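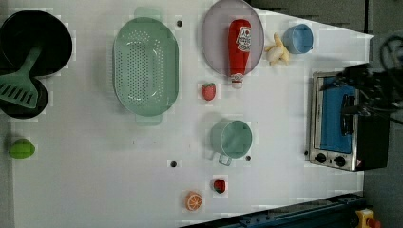
2 min read

My daughter's birthday is in July and this year I left the present shopping until the week before. She was turning six. The one thing she'd asked for was a kitchen, by which she meant the food and the pots, and I've now spent more time than I'd like looking at toy groceries.

The first thing I learned is that the big boxed sets are mostly filler. I looked at one with 210 pieces for $60 and a good share of those were cardboard cartons that would be flat by dinner. Dilani, who has three kids and has been through all this, told me to buy the pans first and add food a bit at a time. I did that, and spent less.

The second is that second-hand is fine. Plastic fruit washes up well in a sink of warm soapy water. Anything with a hollow inside and a hole in it I leave behind – water gets in and you can't get it out again.

We don't own a play stove. We don't have room for one, and she's never asked where it is. The coffee table does the job, or the back step if it's a nice arvo. Her orders are strict. I get a menu, I pay in buttons, and I'm told the soup is finished even when I can see the pot.

Storage is where I'm still losing. I tried a tub with a lid and everything sank to the bottom. A shallow drawer under the bed works better, though the colander we have won't let it close, so that lives on the bookshelf.

Janaka asked if she'll grow out of it by next year. Maybe. His boy is nine and still gets his out when it rains. I'll pass ours on to Nusrat's youngest when the time comes, minus the strawberry, which the dog has had.

We use cookies to improve your visit. Accept | Settings

Recent posts
Fixing a sticky drawer with candle wax
Lunchboxes, term three
What we took camping and what we didn't need

Contact | © 2018 | Back to top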